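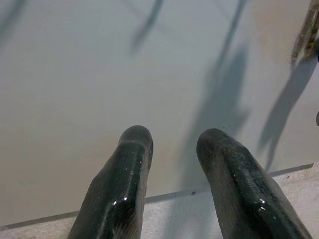 *Lower edge of the panel, pale gray against a dark edge line.*

# Laltard / key-hanging

Notes on the "keys on hook" task in the Laltard household set. The set has 2,253 episodes; 80 belong to this task.

## Fixture

- One flat panel on a painted wall
- Four white adhesive hooks in a horizontal row, diamond-shaped plates, wire hooks below
- One bunch of keys with a black fob

Hooks are numbered 1 to 4 from the left. Numbering does not change when a hook is replaced.

## Task

Start: keys held in front of the panel, all hooks free. End: keys released and hanging from the hook named in the instruction. Contact with a neighboring hook is logged but does not fail the episode.
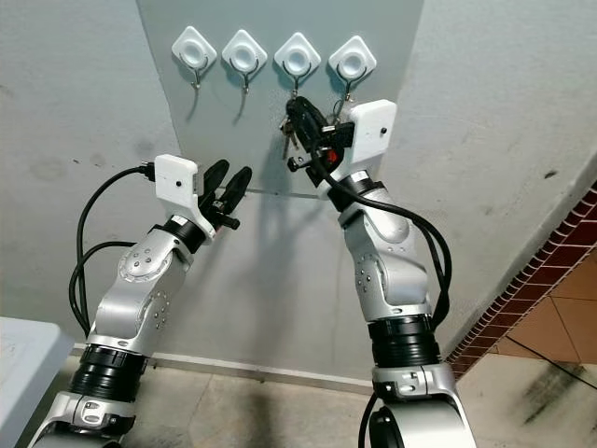
Toshiko Hattori asked in April whether a fob resting on the hook's plate should count as hung. It does not. The link has to be over the wire, and the label is `rest` if only the fob is touching. She also wanted key swing kept out of the end check, so `t_end` is now set at release.

## Fields

| field | values |
|---|---|
| `hook_target` | 1–4 |
| `hook_final` | 1–4, `none` |
| `end_state` | `hung`, `rest`, `dropped` |
| `t_end` | seconds |
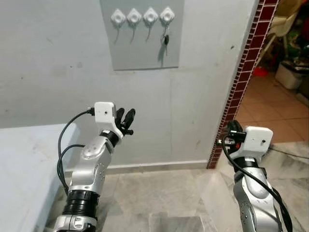
*Keys on hook 4; hooks 1 to 3 free.*

## Known issues

- Shadows under free hooks have been labeled as keys. Check `hook_final` before filtering.
- Wall marks are not masked.

Label corrections go to Jade Cormier.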